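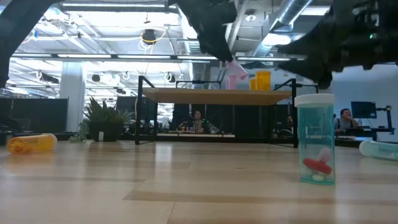
Pill bottle month at Natotano

Welcome to the August page! For anyone new, I look after the example gathering for Samita, our two-armed learning project, and every so often I put up whatever we've been working on so that people outside the office can follow along (hello Mum).

August was all bottles. One go, start to finish, counts as one example, and we try to get 50 good ones before we change anything. Then the bottles get shuffled, we swap a colour or two and start over. Pink, orange, yellow, teal - I now have opinions about every one of them. The see-through ones are my favourites and also the biggest pain, as the light goes right through them and Samita gets the edges wrong.

Oanh Lương does most of the driving. She's so much smoother than me! I did 10 in a row one morning and we threw out four, mostly for dithering over the grip. Hạnh Ông goes through the recordings afterwards and marks where each grasp starts and ends, and she's very strict about it.

We keep bottles at floor level as well as on the table, standing up and lying down, because the first batch was far too tidy and the model only ever learned to reach for things standing in a row.

Caps are next. I've ordered 19 more bottles and I'll put the new pictures up once Oanh and I have got through the first batch.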